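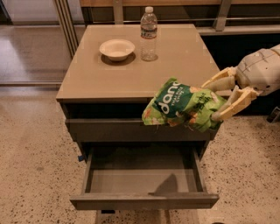

Attachment 1 – bedside unit, bottom drawer out, top drawer shut.

Ticket 3582
Product: Harnari two-drawer bedside, tan top, grey-brown body
Site: Dunmore, room 62
Raised by: Anas Benkirane
Status: Open (reopened once)

Reported fault
Bottom drawer won't stay shut. Push it home and by morning it has crept out again, far enough to bark a shin on. The top drawer on the same unit behaves itself. Guest in 62 has complained, and so has housekeeping.

Reply from Harnari support
Thanks for your patience. Drift of this type is nearly always caused by overloading. Please remove all items from the lower drawer and monitor.

Anas, 9:40 am
The drawer is empty. Look at the attachment. The only things on top are a bowl and a bottle of water, and the chips aren't in the drawer either. I'm struggling to see how an empty drawer gets overloaded, but I've monitored it overnight as asked. It was open in the morning.

Reply from Harnari support
Please confirm the floor is level. Terrazzo can have a fall towards a drain or doorway.

Anas, 2:15 pm
Put a spirit level on the tan top, both directions, then on the floor beside it. Bubble was centred near enough every time. Then I swapped the unit with the one from next door. Theirs stayed shut in 62, ours crept open in their room. To my mind that rules out the floor. If there's a drain in a hotel bedroom I'd like to be shown it.

Also, there's a small bit of something blue at the left, where the bottom drawer meets the cabinet. Is that transit tape or a tag of yours? Should it have come off at assembly? None of the paperwork mentions it.

Reply from Harnari support
We recommend a silicone lubricant on both runners. Ticket closed as resolved.

Anas, Saturday
Please don't close things as resolved when I haven't said they are. Reopened.

I've used the spray. The drawer now opens more easily, so I suppose the product works. Results after each step:

Emptied: no change.
Levelled: no change.
Swapped rooms: fault followed the unit.
Silicone spray: worse.
Lifted out and refitted: held for one night, then back to its old tricks.

When I had it out I compared the catches at the back of the runners. Right one clicks. Left one feels soft and doesn't click at all, same side as the blue bit. I haven't pulled the blue thing off and I won't until somebody tells me what it is, as I can see that turning into a warranty argument.

The fitters, Grunidwood, reckon the left runner is a dud. They also reckoned the wardrobe doors would "settle", so take that how you like, but on this one I tend to agree.

Reply from Harnari support
We can offer a replacement Sirex runner, part 888. Please allow time for dispatch.

Anas, 4:05 pm
Fine, send it, but send 2. I'm not fitting one new runner against one old one and then being told they're mismatched. And please answer the question about the blue piece before the parts turn up.

Leave this ticket open until I've had the drawer shut for a full week.

Next action: Harnari to identify blue item, left side, and confirm runner quantity.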